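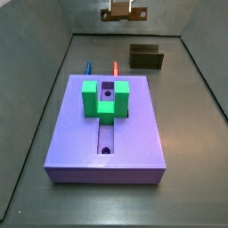 **Color for a first big quilt: how many is too many?**

**plumbobbin**
Okay, I've finally cut into the good fabric and I'm so excited I can hardly sit still! It's a full log cabin, queen size, and I've been stuck on the palette since March. Right now I have a deep purple, a lavender that sits one step up from it, and a bright green I picked up at the Delić remnant table because I couldn't walk past it. My sister says it looks like a candy store. She wasn't being nice. I love it, but I need one background color to hold everything together and I keep going back and forth between cream and gray. Does anyone have a purple and green quilt they still like after a few years on the bed?

**HexiesAtDawn**
Gray, every time. Cream next to that kind of green goes yellow on you, and next to purple it looks like an old pillowcase. I made a purple and green lap quilt with a mid gray and it still gets grabbed first when people come over for movies.

If you can find Roter solids, their grays lean cool and don't pill.

**oldferrysews**
I'm going to disagree with Hexies, with love. A cream log cabin glows! Gray flattens the whole thing, especially if your bedroom faces north like mine does. I'd take the green down to the center squares only and let cream do the light half of each block. Purple and lavender on the dark half. Done.

Also please wash the purple first. Please.

**plumbobbin**
Washed it twice with a color catcher and the second one came out clean. I like the green centers idea a lot, I hadn't thought of using it that small. What about the binding, though? I was going to do purple and now I'm wondering about black.

**HexiesAtDawn**
Black binding can be gorgeous. It can also look like a mourning card. Depends on the width.

**tess_in_batting**
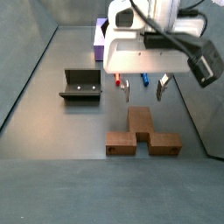 Binding is my favorite part of any quilt and I'm so glad somebody asked! I took a weekend class with Adoración Villalobos. Black works when it has something pale and plain to sit on. Look how strong that thick black cable is where it curves over the matte white, and how the gray-blue behind it stays calm and lets the other two do the talking. I'd steal all of it for you: gray-blue for the background, a soft white strip as an inner border, and a black binding cut narrow so it reads like a drawn line.

**oldferrysews**
White AND black? On top of two purples and a green? You'd be at 6 colors, and it's her first big one. I've seen a lot of guild quilts get lost that way. Pick a lane!

**tess_in_batting**
Ha, fair, but I don't count the binding as a color. It's an outline. And gray-blue is so close to purple on the wheel that it hardly registers as separate.

**HexiesAtDawn**
I'm with Tess on the gray-blue. That's a better answer than my mid gray. I'd skip the white border, though. White borders show every wobble in your piecing and log cabins always have a wobble.

**plumbobbin**
Mine have plenty of wobble, so thank you for that!

I laid a gray-blue scrap beside the green over lunch and wow. The green jumped forward. It's an Ikenex solid, number 2742 on the card, and I have maybe a fat quarter of it. Anyone know if they still make it?

**marlo_k**
They do, my shop had a full bolt last I looked. Get it all in one go. Dye lots on that one drift and you'll see the seam from across the room. For a queen I'd buy 4 yards of background and be happy with leftovers.

What thread are you piecing with? I use Ceklow in a pale gray for anything with this much contrast. Disappears under both lights and darks.

**oldferrysews**
Fine, I'm outvoted on the cream. I'll say it one more time for the record: make one block in each and pin them up overnight. Look at them in the morning before you put the lamp on.

**plumbobbin**
Doing that tonight. 53 blocks still to cut, so one extra in cream won't hurt. I'll post the two side by side tomorrow and you can all fight about it again!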